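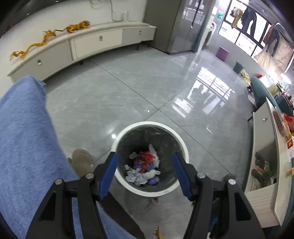 Vol. 3, No. 2

Search this site Enter keywords Go

In Praise of the Small Bin

by Ankit Kushwaha

I would like to speak up for the wastebasket. I mean the small round one that lives on the floor near wherever you sit, takes candy wrappers and tissues and the odd receipt, and never gets a mention when people talk about how they set up their homes. I have read whole books on tidying and I can't remember one that gave it a full page. They love baskets, those books, so long as the baskets are for keeping things!

My own conversion came in May, when I moved into a second-floor apartment on Saavedra Street with one large kitchen bin and the firm belief that one was enough. It was a good bin, too, a tall Plusitz with a pedal and a lid that closed slowly. It stood by the back door, a walk of maybe twenty steps from my desk. And so the desk filled up. Tissues went behind the lamp. Wrappers went into a coffee mug, then into a second coffee mug, and I told myself each time that I would carry the lot over when I next got up (I got up often, and carried nothing).

Then I bought a little open bin at the Undix on the corner and put it by my feet, and the whole business stopped within a day. I still can't get over how easy it was. I had been treating this as a flaw in my character for years, and all it needed was a bucket.

So my first opinion, and I'll argue it with anyone, is that every spot where a person sits for more than 60 minutes deserves a bin within arm's reach. The desk, the couch, the side of the bed, the sewing table. People tell me this is too many bins. Well, go and look between your couch cushions and then come back.

My second opinion is that it should have no lid. Lids are wonderful in a kitchen, where there are onion ends and chicken bones to think about. For paper and wrappers a lid is one more thing to lift, and a hand holding a used tissue doesn't want to lift anything. An open top with a good thick rim is what you want. The rim gives you something to fold the bag over, it gives you something to grab when you move the bin to sweep, and it makes a nicer target if you are the throwing kind. I am very much the throwing kind.

Now, bags. I go back and forth with my sister about this every time she visits. She uses no liner in a small bin and tips it straight into the big one, and she is proud of how few bags she goes through. I see her point, and if your trash is all dry paper I think she's right. Mine isn't. There's always a sticky wrapper or a tissue from a cold, and I want to gather up the corners and be done. I buy a roll of 50 thin dark ones and it lasts me ages, because I don't change the bag every time. If it's only paper in there, I shake the contents into the kitchen bag and leave the liner where it is. Push it down against the sides with your fist first, by the way. A bag that balloons up in the middle holds about as much as a soup bowl.

What I didn't expect to enjoy was looking in. A small heap at the bottom of a bin is a pretty fair diary. Bright red wrappers, some purple ones, a few balled-up papers with faint gray print on them, tissues: somebody had a sweet tooth and some paperwork, and that's an evening I recognize! When I lived with the big bin all of that vanished under coffee grounds. With the little one I noticed that I eat far more candy while paying bills than at any other time, and I have since moved the candy. The bills remain.

I'll grant the other side one thing. Small bins have to be emptied, and a house with five of them can turn into a house with five full ones. My neighbor keeps hers on a schedule, written on a card inside a cupboard door, and goes around with a single sack. I don't have that in me. I empty mine when I'm heading to the kitchen anyway, slippers on, kettle in mind, and if I forget, the heap gets high enough to remind me.

And please, put it on a hard floor if you have one. Tile is best. You can slide the thing out with your foot, wipe under it, and pick up the misses without digging them out of a rug. I had mine on carpet for the first week and found a mint wrapper in there long after I thought I'd cleaned up.

A friend in Cimgate has started keeping one by her front door for junk mail, and she says most of it no longer makes it as far as the table. I'm going back to Undix for another this weekend. The hallway has been looking a bit papery.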